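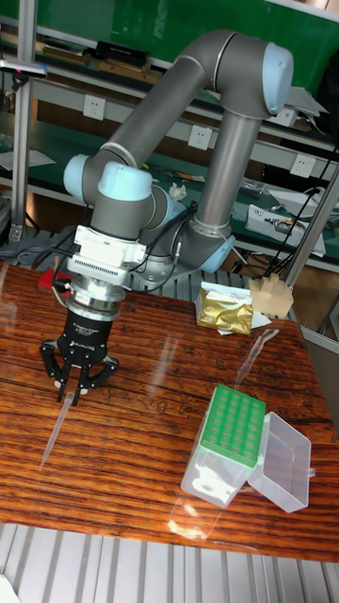 Kianoush Jalali: Does the tip have to go back in the rack between groups? We had 55 people signed up for the Saturday open day at last count, and if every group waits for a full cycle we'll have a line out to the parking lot.

Reply from Radu Cârstea
Good question, and no, it doesn't! I'd run one tip per group and do the return move while people are asking their questions. They always have questions. But please read the rest of this ticket before you plan the timing, because we're still chasing the drop.

Status: open
Area: demo table, tip handling
Program: Gusar, open day version

What happens
The arm picks a tip, lifts, swings to the left side of the table, and comes down to the pointing position. On most runs it's lovely to watch. On the bad ones the tip slides in the fingers during the swing and arrives at the wrong angle, or it falls out when the wrist turns. Diệp saw it twice on the morning rehearsal and I saw it once after lunch.

Tried so far
Closing force up one step. Tips stopped falling but two came out pinched.
Closing force back down, swing speed cut to 55 percent. Better. One slip.
Wiped the finger pads with alcohol and let them dry. Ran it again, no slips before we had to give the room back.

Reply from Vinh Mai
I love this demo, so I'm going to be picky about it. Was the grip height changed when you moved the box? In the Kunov version the fingers closed a good bit higher up, where the tip is wider. If you grab it low there's hardly anything to hold.

Reply from Radu Cârstea
Vinh, you're right, and I'm annoyed I missed it. The pick height was carried over from the old rack. Raised it and saved as a new waypoint. I also put a pause of 2000 ms after the close command so the fingers settle before the lift. Kids in the front row like the pause too (my nephew started counting down out loud, so maybe we make that part of the show).

Reply from Diệp Giáp
Ran the new version all afternoon with the lid open and the box pushed against its tape marks. Almost 100 picks, one miss, and the miss was mine: I'd knocked the box crooked reaching past it. The swing looks so smooth now! Could we try full speed again?

Reply from Radu Cârstea
Not with visitors next to the table, please. Leave it at 55. Slow looks better from the back of the room anyway.

Reply from Định Tiêu
For the people who'll be talking on Saturday: the Bravska group did their visit last April and what they wanted most was to see the approach again, close up, after the first run. I'd keep a "repeat last move" button on the pendant's first screen. Can that be done by Friday night?

Reply from Radu Cârstea
Done, it's the second button. It skips the pick and only repeats the approach, so check there's a tip in the fingers before you press it.

Left to do
Fresh tape marks for the box.
Spare tips within reach of whoever has the pendant.
Kianoush to confirm group sizes.
Diệp to run ten cycles before doors open and post the result in this ticket. I'll close it after that.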